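The Table Before the Table

By Finn Frerichs
May 31, 2021

My grandmother had a rule that you should be able to judge a kitchen by what was happening an hour before anybody sat down in it. She didn't care much about the meal itself (she would eat anything, and did, until she was well past ninety), but she liked to walk in early, lean on the back of a chair and look over the trays and the bowls and the bits of things waiting to be dealt with. I thought of her a good deal this spring in Urkevville, where I had been invited to spend a few days at Feyisa, a cooking school and supper room that has been running in an old feed store since before I could drive.

Feyisa seats 31, and every one of those people eats from something that was set down first on a plastic tray. Trays are the great love of the place. They hold dry goods for sorting, dishes on their way to the shelf and forks on their way to the table, and once you have worked with them for a morning you begin to wonder how you ever managed at home with just a counter and good intentions. I certainly did. I went back and cleared out a whole cupboard to make room for four.

The first job I was given was rice. I had expected something grander, I'll admit, maybe a knife and a crate of onions, but new arrivals start with dry grain spread out on a dark tray, where each pale kernel shows up nicely and anything that isn't rice shows up too. You spread it with the flat of your hand, you pick it over, you push the good grains to one side, and you keep on until your shoulders remind you to sit up straight. 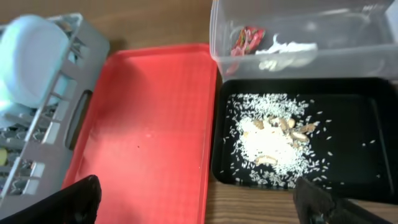
It is slow work, and I came to like it very much. People talk while they do it. I heard a long story about a flooded cellar and an even longer one about a wedding in Mistari, the next town over, where the cake was delivered to the wrong church and the other party had already cut into it. By the time I had heard how that one came out (kindly, with both families sharing what was left) I had finished my tray and hadn't once looked at the clock.

The school buys its rice in bulk now, through a growers' group called Prurnudex, and goes through almost 900 pounds of it a year. In July, when the evening classes double up and the supper room opens its back doors, the sacks seem to empty by themselves. The picking over is still done by hand even so, partly from habit and partly, I suspect, for the stories.

After the rice come the dishes. I have always been a stacker, the sort of person who builds a leaning tower beside the sink and hopes for the best, and I was gently talked out of it. At Feyisa the clean bowls get set out on a red tray in small groups, a big one with maybe one other beside it or under it, so that whoever is serving can lift what they need without a clatter. The colors are soft and don't match. There was never any money for a full set, and the dishes have come in over the years from yard sales and closing-down diners, the greens and the blues all mixed in together.
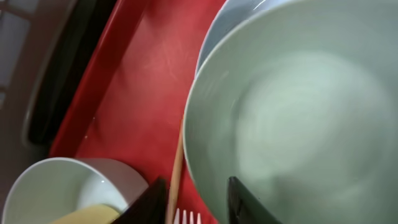 I asked whether anyone had ever wanted to replace the lot with something plain and white. There was a pause, the kind you get when you have asked a family whether they've thought of trading in the dog. A supplier did once offer them a good price, I was told, 1,153 pieces for hardly more than the freight, and they thanked him and gave him lunch. He ate it out of one of the green bowls and had seconds.

What I liked best about those days was how little fuss there was over being fancy. Supper costs 25 dollars, and some of the forks are plastic. The food, when it comes, is generous and hot and very often rice — rice with toasted nuts, rice with greens and lemon, rice cooked soft in broth for anyone with a cold. You pass your bowl along, it comes back full, and your neighbor asks where you're from.

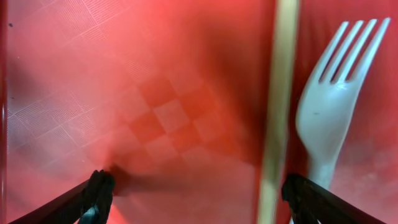

A white fork over a red surface at Feyisa, Urkevville.

I set the table on my last evening, and I took far too long over it. I kept moving the forks a little to the left, then back again, and wishing my grandmother could have come in early to lean on a chair and look. Supper runs most evenings through the fall. Call ahead if you're bringing more than a few people, and if you happen to turn up while the trays are still out, go on in and ask for some rice to sort.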